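Free laundry and underwear service to stay open after busy February

A free laundry and clothing service in Guvine will stay open for another year after its landlord agreed to renew the lease on its Mill Lane premises.

Zikby, which washes, dries and folds clothes for people who have no machine at home, had been due to leave the building at the end of spring. The new agreement was signed on 3rd March and covers the ground floor and the small yard behind it, though not the upstairs store, which the landlord wants back.

The service handled 800 bags of washing in February, its busiest month since it opened. Most came from households in temporary accommodation, where washing machines are often shared between several families or missing altogether. People leave a bag in the morning and pick it up folded the next day. There is no charge and no one is asked for proof of income.

Alongside the laundry, Zikby runs a clothing shelf. Coats and jumpers are donated and passed on after a wash, but underwear and socks are always bought new. The shelf carries boxer briefs, knickers, vests and socks in adult and children's sizes, and gave out 2,000 items last year. Men's boxer briefs in medium and large run out first, and have done every winter so far.

Underwear is also the part of the wash that takes longest to fold. Shirts and towels stack easily, while stretch fabrics slide about and come undone when the bag is moved. The folding tables are covered with plain sheets, which are changed at midday, and each customer's clothes are kept together from the dryer to the bag. Briefs are folded in at the sides and then over towards the waistband, and go in last so they sit on top.
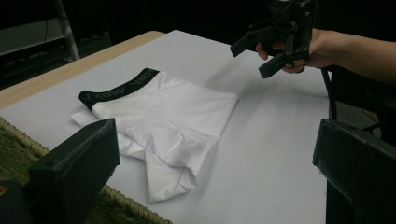
Biljana Georgiev said she had used the service since moving into a hostel room last autumn and would have struggled without it. She had been washing her sons' pants and socks in a hand basin, she said, and they were never dry by the morning. "You can wear the same jumper three days running and it doesn't matter. You can't do that with underwear, and boys at school notice." She would like to see the collection hours extended into the evening, as she finishes work after the doors have closed.

Later opening is being looked at. Nawal El Ouafi, the service's manager, said a trial of one late evening a week could begin once the new dryers were in. Two of the present machines are more than ten years old and one has been out of use for a month – the part it needs is no longer made.

The dryers are being paid for by Selvanayagam, a local building firm, which is also repairing the drain in the yard. The work means the laundry will close for two days, and bags should be collected before then. The clothing shelf will stay open as usual from the side door.

Losing the upstairs store is likely to cause more difficulty. It holds 70 crates of sorted clothes, and there is room for only half of them on the ground floor. Orninura, the furniture reuse shop two doors along, has offered a corner of its stockroom until the summer. El Ouafi said winter coats would go there first.

Zikby is asking for new, unworn underwear in its original packaging, particularly men's sizes and children's sizes from age 10 upwards. Plain colours are preferred – white, black or grey. Used underwear cannot be accepted, even if it has been washed. Donations of bedding are paused for the time being, apart from flat sheets in white, single or double.

Items can be left at the Mill Lane counter on weekday mornings. Larger deliveries should be arranged by phone beforehand.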